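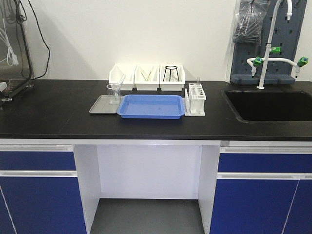 Tessier wrote back to the first draft of this card asking why we test grippers on glass at all, when foam blocks are cheaper and don't end up in the dustpan. Fair point! But foam forgives everything, and I wanted to know which fingers I'd trust with a beaker.

So, hi, and welcome to the Gitwood glassware set. I started it in December as a way to compare two finger designs on a wet-lab bench, and it kept growing. There are 2000 episodes in this release, all teleoperated, split evenly between the Ostberg fingers (stiff, flat pads) and the Zolteo fingers (softer, a bit wider).
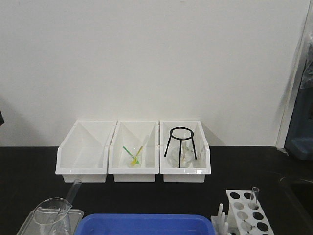

Tasks are short. Pick up a tube and put it in the rack, take a stirring rod out of a bin, stand a cylinder up, move a beaker onto a tray, that kind of thing. Each episode runs 20 seconds at most, and I cut off anything longer. If you want the long ones, ask me, they're sitting on a drive.

What's in each folder: video from the fixed camera and the wrist cameras, joint positions, gripper opening, and a text file with the task name and a pass/fail mark. I did the marking myself, so blame me – I was strict about drops and pretty easygoing about crooked placement.
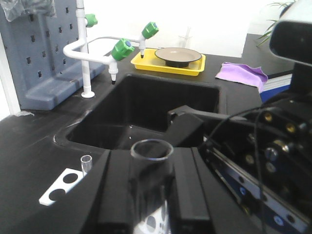
My take on the fingers so far: Ostberg wins on thin stuff like rods and tubes, and it isn't close. Zolteo is nicer on anything round and wide, and I squeezed a lot less because the pads give a little. Switching between them takes me nearly 10 minutes with recalibration, so I ran them in blocks. Keep that in mind if you're comparing early episodes with late ones (my driving got better too).

Known problems: clear glass on a black counter is rough on depth, so I left depth out. The timestamps in batch 9 drift and I haven't fixed them. Please skip that batch if you need tight sync.
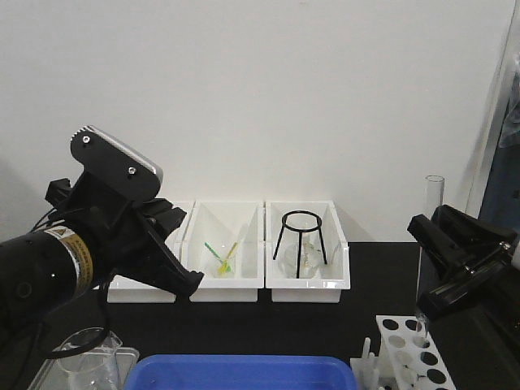

Both arms at the bench, fixed camera view.

Last updated Mar 20, 2022. Bug reports go in the issue tracker, and I do read them.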